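Kapitel 4
Ordnen und Aufbewahren kleiner Gegenstände

In jedem Haushalt und in jedem Büro gibt es Dinge, die keinen festen Platz haben: Etuis, Beutel, Kabel, Schlüssel. Man legt sie am Abend in einen Behälter und sucht sie am Morgen wieder. In diesem Kapitel lernen Sie, wie man solche Gegenstände nach Form und Material sortiert und welcher Behälter für sie geeignet ist.

Bevor Sie weiterlesen, leeren Sie bitte eine Schublade aus Ihrer eigenen Wohnung und notieren Sie, was darin liegt. Für diese Aufgabe sind 30 Minuten vorgesehen.

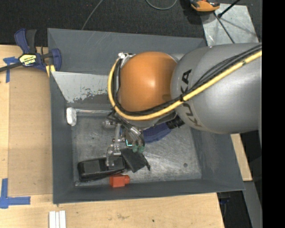
Fachgruppe Hauswirtschaft und Lagerkunde, Lehrwerk Keris

Ein Etui verlangt eine andere Ablage als ein Beutel aus Stoff. Das schwarze Etui im Behälter hat abgerundete Enden und liegt fast waagerecht; der schwarze Stoffbeutel liegt schräg und berührt es. Weiche Stücke passen sich an, harte behalten ihre Form. Deshalb beginnt man beim Einräumen mit den harten.

Auch der Boden des Behälters ist zu beachten. Metall bekommt mit der Zeit Kratzer, was die Ordnung nicht stört, aber empfindliche Oberflächen soll man mit einem Tuch schützen.

Die Übungen zu 4.1 hat Solomiia Tkachenko zusammengestellt.

4.1 Harte und weiche Gegenstände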